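# Lecture notes, part 2: collecting examples

These notes belong to the September block of the course. Please read them before you come to the lab, and bring your own notebook.

## What is one example

In our course one example (we say also "episode") is a recording of one short task from beginning to end. It contains the camera stream, the state of the joints and one sentence of text with the instruction. If one of the three is missing, the episode goes to the folder `rejected` and we do not repair it later.

For the Gulham set we have now 2249 episodes. The goal for the end of the block is 4000. The smaller set, Soler, stays at 1000 and is used only for testing, so do not add to it.

## Preparing the table

Before the recording starts, only the object of the task stays on the table. Tools, cups and phones go away. The object may lie at any place you can reach, and you should change the place between episodes. Students like to put it always in the center, and then the model learns the center and knows little about the edges.

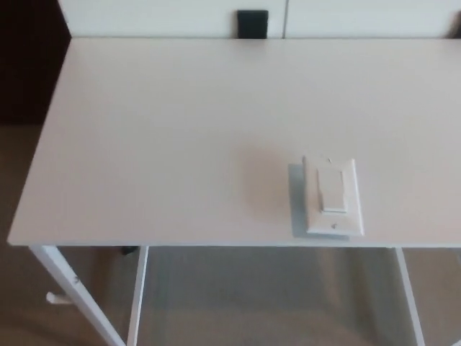
*Page last changed: September, Zsolt Hegedűs*

The light switch is a difficult object for a vision model. The plate is white, the rocker is white and the table is white too, so the shadow on the left side gives a big part of the information about the shape. Do not move the lamps in the middle of a series. If you want a different light, start a new series and write it in the log.

The switch lies loose on the table, so with a strong push it can slide. Press the rocker slowly and from above. When the plate slides more than its own width, mark the episode as `moved`. Such episodes are still useful for us, but they must have the label.

## Writing the instruction

Write what has to be done, in simple words:

- good: "press the upper half of the switch"
- bad: "do the switch"
- bad: "episode 2 again"

The text is entered in Cliltero before the recording, never after. Upload goes through Jeruvico at the end of your session. Check that the number of files there is equal to the number in your log.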